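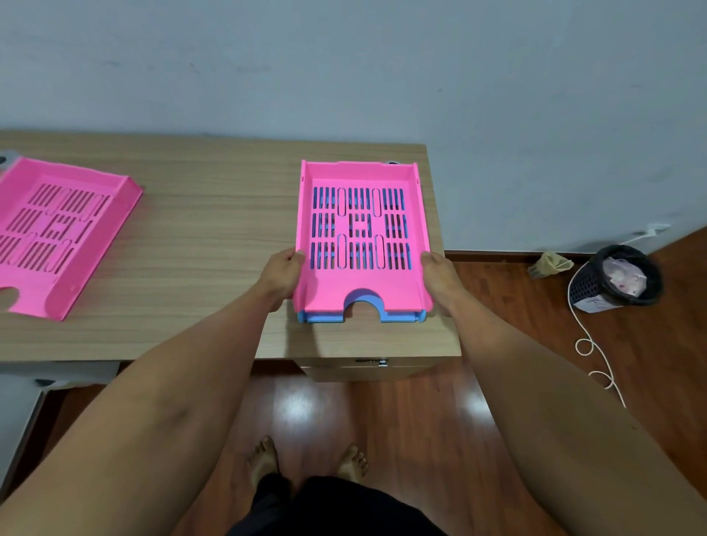

Pink tray held over the blue one, second pink on the left.

gillness_bench
Setting up the tray feeder on our small Rolen cell. The arm picks the top tray off the stack, and every so often it brings up 2 together. Gripper closes on the side walls. Trays are ordinary desk document trays with slotted bases. Speed is 400 mm/s on the lift. Any ideas before I start cutting brackets?

sasto4
Drop the lift to 300 and put a short pause in just after it clears. Ours let go of the lower tray most times once we did that.

gunawan_k
I don't agree. Slowing down hides it. Where are your fingers closing? If they reach past the bottom of the top tray they will pinch the one below as well. Raise the pick height first and leave the speed alone.

gillness_bench
Low on the walls, towards the front. By hand I hold it the same way, thumbs on the rim.

gunawan_k
Then come up 2 mm and try again. Also check the finger pads, ours wore at the tips and started to hook.

sasto4
Pick height matters, fine, but I'd still want the pause. Costs you next to nothing in cycle time.

gillness_bench
Raised it and changed the pads this afternoon. No doubles so far -- speed still at 400. Will leave it running until the end of March and add the pause if it comes back.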